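4. Puesta a punto y mantenimiento de las pinzas manuales

Esta sección se aplica a las dos pinzas manuales del puesto de captura Nanby, izquierda y derecha. El procedimiento es el mismo para ambas, salvo donde se indica. Las piezas de repuesto se piden con la referencia Burkent que figura en la hoja de existencias del armario.

Revisión del texto: 13 de octubre de 2023. Cambios respecto a la versión de septiembre: se añade el apartado 4.4 y se corrige el par de apriete de los pivotes.

4.1 Antes de empezar

Herramientas y material:

Llave Allen de 2,5 mm con mango
Destornillador dinamométrico
Juego de galgas
Paño sin pelusa y alcohol isopropílico
Bolsa de tornillería Burkent
Cinta de carrocero para marcar

PRECAUCIÓN. Desconecte el cable de la pinza antes de tocar las bielas. Con el cable conectado, el puesto sigue registrando la apertura y el archivo de la sesión anterior puede quedar dañado.

PRECAUCIÓN. No meta los dedos entre las bielas mientras otra persona sujeta el gatillo. El mecanismo cierra en tijera y pellizca.

1. Cierre la sesión en el equipo de registro y espere a que desaparezca el aviso de escritura.
2. Desconecte el cable de la pinza tirando del conector, nunca del propio cable.
3. Retire de la mesa los objetos de la tarea.
4. Apoye la pinza sobre el paño con el mecanismo hacia arriba.

4.2 Revisión de dedos y bielas

Los dedos son la parte que más se desgasta. Hay que revisarlos al comienzo de cada turno y siempre que la pinza se haya caído, aunque no se aprecien daños.

1. Abra la pinza del todo y suelte el gatillo despacio. Los dos dedos deben moverse a la vez. Si uno se adelanta, pase al apartado 4.3.
2. Limpie la cara interior de cada dedo con el paño humedecido en alcohol. No use acetona: ataca el plástico impreso.
3. Mire el borde inferior de los dedos, donde la pieza se estrecha. Las grietas suelen empezar ahí. Un dedo agrietado se cambia; no se pega.
4. Compruebe los insertos roscados de latón de los pivotes. Deben quedar a ras o ligeramente hundidos. Si alguno sobresale o gira con el tornillo, la biela completa se sustituye.
5. Mueva cada biela a mano, hacia los lados. Se admite un juego lateral mínimo. Si suena al moverla, el pivote está flojo.
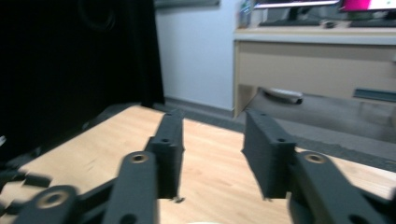

6. Cierre los dedos sobre la galga más fina del juego. La galga debe quedar sujeta igual por arriba que por abajo. Si se escapa por un extremo, los dedos no están paralelos.
7. Anote el resultado en la hoja de la pinza con sus iniciales.

Nota: los dedos izquierdo y derecho no son intercambiables, aunque lo parezcan. La marca L o R está en la cara que queda oculta una vez montados.

4.3 Ajuste de los pivotes

El ajuste se hace con la pinza abierta. Ajustar con la pinza cerrada da una lectura falsa, y al abrir se nota un tirón a mitad de recorrido.

1. Afloje los tornillos de los pivotes un cuarto de vuelta. No los saque.
2. Abra y cierre la pinza 6 veces para que las bielas se asienten.
3. Apriete primero el pivote más cercano al dedo y después el más alejado. Haga lo mismo en el otro lado.
4. Vuelva a abrir y cerrar. El retorno debe ser suave en todo el recorrido.
5. Si el mecanismo queda duro, afloje solo el último tornillo apretado y repita el paso 4.
6. Marque la cabeza de cada tornillo con una raya de rotulador que continúe sobre la biela. En la siguiente revisión se verá enseguida si se ha movido.

PRECAUCIÓN. No ponga fijador de roscas en los insertos. Con fijador, el inserto sale con el tornillo y hay que cambiar la biela.

Si después de dos intentos el movimiento sigue siendo irregular, aparte la pinza, póngale cinta de carrocero en el mango y avise a Verna Gallagher. Las pinzas con cinta no se usan, ni siquiera para pruebas cortas.

4.4 Placa de montaje y correa

Las placas metálicas de las dos pinzas no tienen el mismo tamaño. La de la derecha es más grande y tiende a aflojarse antes.

1. Sujete la pinza por el mango e intente girar la placa con la otra mano. No debe ceder.
2. Si cede, apriete los tornillos en cruz, sin llegar al tope en la primera pasada.
3. Compruebe que la placa no roza la muñeca al doblar la mano hacia atrás.
4. Revise la correa de muñeca, si la pinza la lleva. Una correa deshilachada se cambia el mismo día.
5. Pase la mano a lo largo del cable, desde la pinza hasta el conector, y busque cortes o aplastamientos.

Nota: al cambiar una placa hay que repetir la calibración completa del capítulo 6. Apretar los tornillos sin desmontarla no obliga a calibrar.

4.5 Comprobación en la mesa

La comprobación se hace con las dos pinzas a la vez y con un objeto ligero. Sirve cualquier tarro de plástico vacío o con algo dentro que no pese. No use vidrio.

1. Conecte los cables y abra una sesión de prueba. Póngale el prefijo WEDITZ para que no se mezcle con las sesiones de trabajo.
2. Coloque el tarro en la mitad derecha de la mesa, al alcance de ambas manos.
3. Tome una pinza en cada mano y manténgalas por encima de la mesa, sin apoyar los codos.
4. Acerque la pinza derecha con los dedos abiertos. La izquierda espera en su lado.
5. Agarre, levante, suelte. Repita con la izquierda.
6. Mantenga cerrada cada pinza durante 60 segundos y observe en el monitor el valor de apertura. No debe variar.
7. Cierre la sesión de prueba y bórrela.
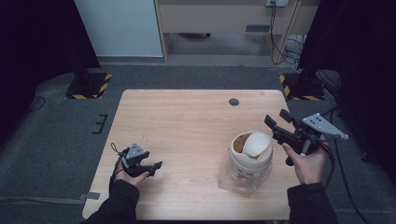 Figura 4-2. Comprobación con las dos pinzas y un tarro de plástico sobre la mesa.

Durante la prueba, compruebe también que los cables no se enganchan en las bases de los soportes. Si un cable queda tirante al estirar el brazo, recolóquelo antes de seguir.

4.6 Averías frecuentes

Un dedo llega antes que el otro: pivote flojo en el lado que se adelanta. Véase 4.3.

El gatillo no vuelve: suciedad entre las bielas o pivote demasiado apretado. Limpie primero y ajuste después.

La apertura salta en el monitor: conector mal asentado. Desconecte, espere y vuelva a conectar. Si continúa, cambie el cable.

El objeto resbala: cara interior sucia o gastada. Si tras la limpieza sigue igual, cambie los dos dedos, nunca uno solo.

El código 13 aparece al abrir la sesión: el equipo no reconoce la pinza. Compruebe que izquierda y derecha no están cruzadas en el panel de entradas.

Para cualquier otro código, consulte el capítulo 11. Los pedidos de bielas y placas los tramita Gwendolyn Ambrose, en el almacén de Whitfield.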